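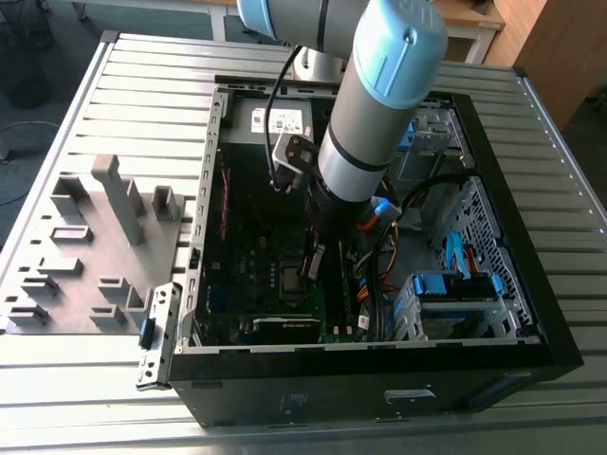 Robot arm working over an open desktop computer case, with a fixture plate on the table at left.

The Delthorpe Gripper Comparison is a hands-on trial of robot grippers for computer assembly and disassembly. It was started by Hideaki Kudo and Phong Phùng, and its first results came out on Nov 1, 2020. The trial is best known for using a full desktop tower as its test piece, a wonderfully awkward target full of narrow gaps, soft cables and small latches.

Background

Earlier gripper tests at Delthorpe used pegs and blocks. Kudo felt these told buyers very little about real parts, and Phùng suggested a computer case laid on its side, with the motherboard, power supply and drive cage all reached from above. The arm works over a slatted aluminum table, so the case and fixture plate can be moved and clamped again between rounds.

Method

Each gripper is mounted on the same arm and runs the same 6 tasks, among them seating a memory module, lifting out a graphics card and pulling a power connector. A full round is 300 attempts. The controller, speed limits and starting pose stay the same throughout, and fingers may be swapped only between tasks.

Grippers and results

The two main entries were the Polix, a parallel gripper with slim metal fingers, and the Tovora, a softer design with padded tips. The Polix did very well around the memory slots, where its thin fingers fit beside the neighboring parts. The Tovora shone on cables! It held a loose bundle without pinching it and needed 17 fewer restarts than its rival on the connector task. Neither one finished the graphics card task in more than 80 percent of attempts, mostly due to the slot's retaining clip.

A third entry, the Holanda, was withdrawn in October after its mount proved too wide to get past the drive cage. A narrower version is planned.

See also

Parallel gripper
Robotic disassembly
Force control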